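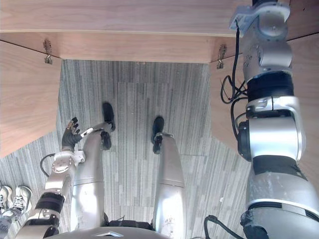
News / Press releases / Office furniture

Clendar opens desk refit service for offices that want to keep what they have

Reading time: 3 minutes

Clendar, the office furniture repair firm, is opening its desk refit service to all business customers in October. The service covers desks with wood-grain panels and includes checking, tightening, cleaning and, where needed, replacing the brackets that hold the panels together.

The launch follows a trial at the Brarow office building, where Clendar worked through 358 desks over one summer. Of those, 325 went back into use at the same workstation. The rest were taken apart and kept for spare panels and hardware.

Most of the work takes place in the kneehole, the open space under the desktop where the user's legs go. The back panel and side panels meet there, and small metal brackets screwed into the wood keep the corners square. When the screws work loose, the desk starts to rock. Many offices replace a desk at that point, although the top and panels may have years of use left in them.

"People look at the top of a desk and decide what shape it's in," a Clendar spokesperson said. "We start underneath. If the panels are sound and the screw holes can be saved, the desk can usually stay."

What the service includes

Each desk is checked where it stands. Technicians look at the seam between the top and the back panel, the fit of the side panels, and every bracket and screw. Worn screw holes are filled and drilled again. Bent brackets are changed in pairs so that both corners pull evenly. Chips in the finish are filled and colored to match the grain as closely as possible.

Panel bottoms get a separate check. On carpet tile floors, a side panel can sit across a seam between two tiles, and a small difference in height is enough to put the desk out of level. Clendar fits thin pads under the panel in these cases - the carpet itself is left alone.

Customers are asked to clear drawers and unplug equipment before the visit. Cables that run through the kneehole should be labeled. Chairs, bins and footrests need to be moved out from under the desk, and a clear space left behind it if possible. Work can be booked from 6 p.m. for offices that can't free up desks during the day.

Parts and stock

Replacement brackets and edging will come from Tultedero, which has supplied hardware to Clendar since the Brarow trial. Clendar will hold nearly 3,000 brackets at its workshop in the Breathnach business park. Left-hand and right-hand versions are stocked, along with plain angle types for older desks.

The first round of bookings is limited to 600 desks. Customers may book a single room or a whole floor. Prices are quoted per desk after a site visit, and the visit is free for offices within the regular service area. Desks with metal frames or height-adjustable legs are not covered at present.

A care sheet is left with the customer after each job. It asks that desks be lifted from the side panels when moved and never dragged by the top, and that brackets be checked again after any office move.

Booking forms and the parts list are available from the Clendar service desk.

Contact: Clendar press office, Breathnach business park | © Clendar. All rights reserved. | Back to top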